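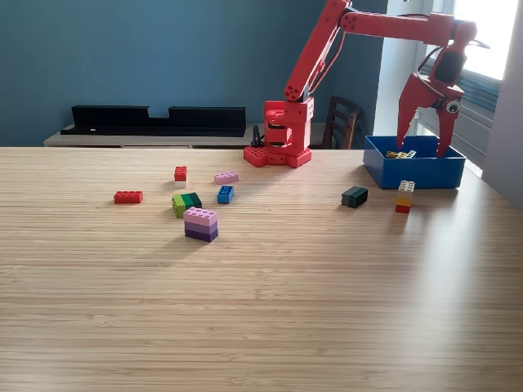
Do you need to sort toy bricks by colour before you put them away?
Most households don't, and the bin they already own will do the job.

Potstead, February 12, 2021 — Bornero, the household storage retailer, today publishes the results of its first home trial on toy brick tidying. The company went in with doubts about much of the advice given to parents, including some of its own, and it has come out with more of them.

The trial followed 83 households in and near Potstead for seven weeks from October. Each was asked to clear building bricks from a table at the end of play, first using a set of small sorting drawers and later a single open bin. Clearing the table took an average of 236 seconds longer with the drawers. By the final week, most families given the choice had gone back to the bin.

Bornero makes no claim that a bin teaches children to be tidy. The trial did not measure that, and the company would be wary of any seller who says they have.

"We have sold sorting drawers for years and we will go on selling them to people who like them," said a spokesperson for Bornero. "But the idea that every lime green brick must be kept apart from every dark green one is a lot to ask at bedtime. We could find very little to support it."

The company also looked at whether bricks should be pulled apart before they go away. Many guides say so. Families in the trial who left small stacks joined together reported no more trouble starting again the next day than those who split everything. Taller models were another matter, and several households kept a shelf for those.

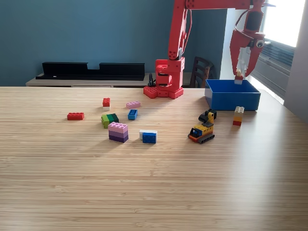 Toy bricks on a wooden table, with a blue open-topped bin.

Bornero will now drop the phrase "perfect playroom" from its packaging. A plain guide to clearing a table of bricks, written with the Potstead design studio Lengyel, will be sent free to 2350 customers and can be picked up in the shop. It covers one side of paper. An earlier draft ran to four and was cut after families said they would not read it.

The guide does not recommend a bin size. Sultton, which supplies Bornero's bins, had asked for a size chart, but the trial gave no good grounds for one — families used whatever fitted on the table and seemed content.

Full results, including the replies from families who preferred the drawers, are available from the Bornero press office on request.

ENDS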